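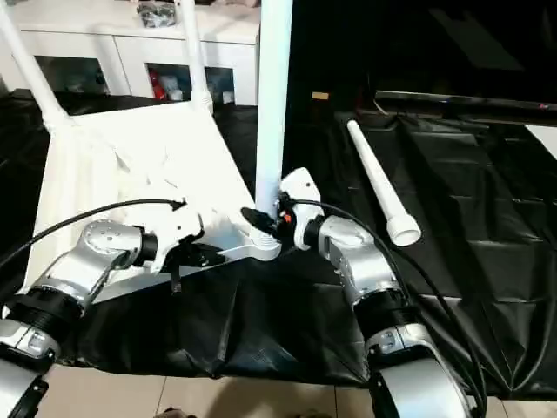
Got to the Granik open day late, parking on Grodska is a joke in October. Missed the welcome talk and the coffee. Walked straight to the back because I'd only come for the two-arm assembly demo anyway. Dumisani Motaung was running it and talking over the fan noise the whole time, so I caught maybe half. White furniture parts on a wrinkled black plastic sheet, left gripper pressed to the frame, right one down at the base of the tall pole. Looked like a chair or a stool, didn't get to ask which. Spare pole just lying there on the sheet waiting its turn.

Stuff I scribbled down:

- 200 practice runs before they let visitors near it
- the arms go slow on purpose for open days, he can turn it up
- cables are the thing that wears out first, he said. not the motors
- white parts on black plastic = easier for teh cameras

Asked about price and got 3875 for the grippers, didnt catch if that was each or the pair. Will email.

Then a quick lap of the Lekota stand next door (conveyor sorting, nice, loud) and out by 4. There's another one of these at Studaden in spring, 25 seats only, so sign up early if you want in. I'm going. Bringing earplugs this time.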